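Home | Topics | Hardware | Glossary | Contact

Motherboard

A motherboard is the main circuit board of a computer – the one every other part plugs into. It carries power and data between the processor, memory, storage and expansion cards, and its layout decides a surprising amount about what a machine can become!

Early home computers often had nearly everything soldered to a single board. Later designs moved towards sockets and slots, so that an owner could swap a processor or add memory without replacing the lot. It was a wonderful change for tinkerers, and it helped old machines stay useful for years longer.

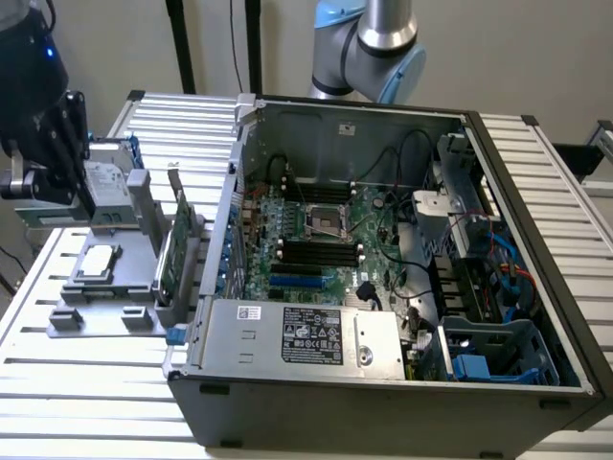
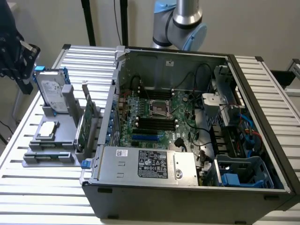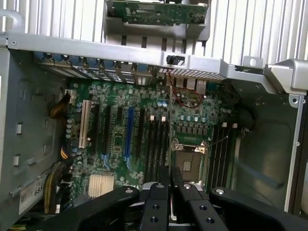

Green motherboards in open computer cases.

The colour of a board comes from its solder mask, a thin coating that protects the copper tracks. Green is the classic choice, but black, blue and red are all common and work just as well.

Board sizes follow shared standards, which set where the mounting holes go. Workstation boards tend to be larger, with more memory slots than a basic home model. In Nizar Salameh's handbook, Boards and Buses (Edcombe), the chapter on layout runs to 40 pages and is a delight to read – the fold-out drawings especially.

See also: Chipset, Expansion card, Memory module

Contact the editors | © Bravard Reference | Back to top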